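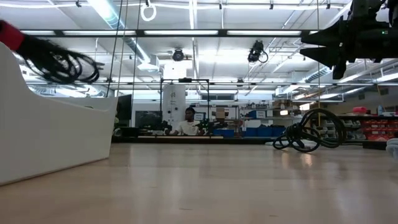
A light wooden tabletop under bright overhead lights.

Spyros Mavromatis played 606 games of professional basketball as a point guard, most of them for clubs that could not afford a second point guard. He now runs recruitment at Danach, where the hall holds 2,000 people and the summer budget would not cover one starter at a bigger side. We spoke by phone in January, between a morning training session and a bus trip to Widon.

He took the job three seasons ago. Before that he had done two years as an assistant coach and did not enjoy it.

"I was too impatient with players," he said. "I could see the pass and they couldn't, and I'd shout. In recruitment you don't shout at anyone. You watch, you write it down, you ring the agent, and the agent tells you a number you can't pay."

Danach lost four of their first-choice players last summer. Mavromatis said he had expected two to go and had a third down as possible. The fourth, their centre, left after the squad had already come back for fitness tests.

"That was a bad week. We'd spent the centre money on keeping the centre. When he went, we got a fee for him, but by then the big men I liked had signed. I had a list of five. Three were gone, one was injured, and one didn't want to live in a small town."

They ended up playing without a proper centre until November. Results suffered at first. They gave up 88 points at home on the opening night and lost by a wide margin, and there was some booing from the end where the season-ticket holders sit. Mavromatis was sitting behind them.

"They knew I was there. One man turned round and asked me who I'd signed. He meant it as a question, so I answered it. We talked through most of the fourth quarter."

The team improved once the coach moved a forward inside and started pressing full court. By the end of the autumn they had won more than they had lost, and the replacement centre, when he came, started on the bench. I asked if that was difficult to explain to a player who had been told he was badly needed.

"I didn't tell him that. I told him we were short and he'd have to earn minutes. Some agents want you to promise a starting place. I won't do it. The coach picks the team and I'd look a fool."

Most of his working day is video. He watches four or five games in an evening, usually from the second divisions of other countries, and says he rarely looks at the scorer. He wants to know what a player does after a turnover, and if he talks on defence when his side is well behind. He will not recommend anyone he has not seen in person at least once, which means a lot of cheap flights and a lot of small gyms.

"On video you can't hear anything. I went to see a shooting guard last spring, very good numbers. He complained to the referee from the first minute to the last. His own bench was telling him to stop. I left at half-time and got something to eat."

He also keeps in touch with players he failed to sign. Tsakiris, the guard who has led Danach in assists this season, turned the club down two years running before saying yes. Mavromatis rang him once a month throughout.

"We mostly didn't talk about basketball. He'd had a baby, I've got two kids. When his contract ended, he rang me first."

The club's main sponsor, Cillance, has another year to run on its deal, and supporters have been asking what happens after that. Mavromatis said he was not part of those talks and plans on the budget he is given. If it goes down, he will look at younger players on longer contracts. If it stays the same, he would like to keep this group together for a second season, something Danach have not managed since he joined.

"People think the job is finding someone new. I'd be happy with a summer where I sign one player and go on holiday."

On loans, he was less keen. Danach took two last season from larger clubs, and both were called back before the play-offs. He would do it again only with a clause that stops the parent club recalling a player after February. One club has already refused to discuss it.

The bus was due to leave at two. Widon won the last meeting, and Mavromatis still wanted to look at one more of their games before he packed. He expected to be home after midnight.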